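Hincombe Allotments list
Subject: Re: [hincombe-plots] Water butts and the summer standpipe

Hello all,

Replying to the message that came round on Saturday, which I've left in below so people can see what was asked.

> Can someone tell me what the position is with the standpipe
> by the Nirnell Lane gate? It was off when I came down and
> the tap by the sheds is very slow. Also, are we still allowed
> hoses, or is it cans only now?

The Nirnell Lane standpipe is off until the washer has been replaced. Jacobs have the part on order and will fit it when it comes in. The tap by the sheds runs off the old half-inch pipe and has always been slow when two people draw from the same line. If you can come before 8 in the morning the pressure is better.

Hoses are allowed for filling butts and tanks. They are not allowed for watering beds directly, and that has been the rule since the meter went in. Last year's bill was £364, which was higher than the year before, and most of the rise was in June.

The big tank behind the compost bays holds 2000 litres when full and takes its water from the shed roof. Anyone can dip from it. Please put the lid back, and don't rinse pots or tools in it.

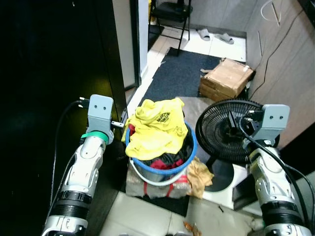

Flutance wrote back to me off-list to say that the tank was down to a third by the middle of July last year, and that the lower plots should be asked to use their own butts first. Would people object to that being written into the site rules, or is a note on the gate enough?

I think a note on the gate would do for this year. Plots 30 to 64 all have a butt or room for one, and the gutter kits left over from the shed job are still in the store. Take one if you need it and write your plot number on the sheet inside the door.

The water goes off for the winter in November as usual. Please empty your hoses before then.

Plot 12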